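Week 7: Who gets to say a ceasefire is broken?

Posted 19/06/2026 by your lecturer
14 comments | 6 shares

Righto, notes from the session for anyone who missed it (and for those of you who were there but spent the hour on the tram timetable). We're still on the Eken and Stimthorpe case, the two made-to-measure neighbours from your reading pack, and we've finally reached the monitoring mission.

Quick recap. The agreement signed in December put 200 unarmed observers along the Blomqvist line. They log every incident, send it up to the joint office and wait. In the first year they logged 1,214 of them! Sounds like a war, doesn't it? But go back to the annex and look at how "incident" is defined. A shot fired counts. So does a farmer's truck parked on the wrong side of a culvert. I think that's a terrible way to write a definition, and a few of you argued with me quite well on it, so keep that up in your essays.

Now the bit I rushed. Each side put out its own total. Stimthorpe's ministry said 1,130 and blamed Eken for the lot, while Eken's state broadcaster went with almost 4,000 and never explained how it got there. When you quote a figure like that, tell me who said it and who they were saying it to. A speech at a memorial service is aimed at the home crowd first, and the language will be hotter than anything sent through the embassy.

Vocabulary to know before next time: demarcation, attribution, proportionate response, back channel, guarantor. The last one matters most for the Clulura talks, where the guarantor had no troops and very little money (and still got both delegations to stay a second week).
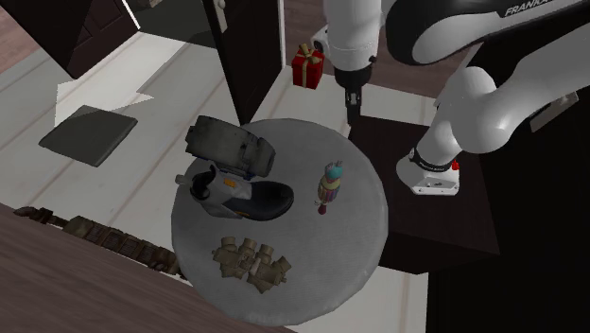 Round grey table with a shoe and a bag-like object on it. Computer render.

For next Friday, read the annex again, all of it, footnotes too. Then write me one page on whether the joint office should publish its raw logs. I lean towards yes, but I've changed my mind on this twice already, so have a go at changing it again. Hard copies in the box by my door, please, as the upload page is still playing up.

3 shares this week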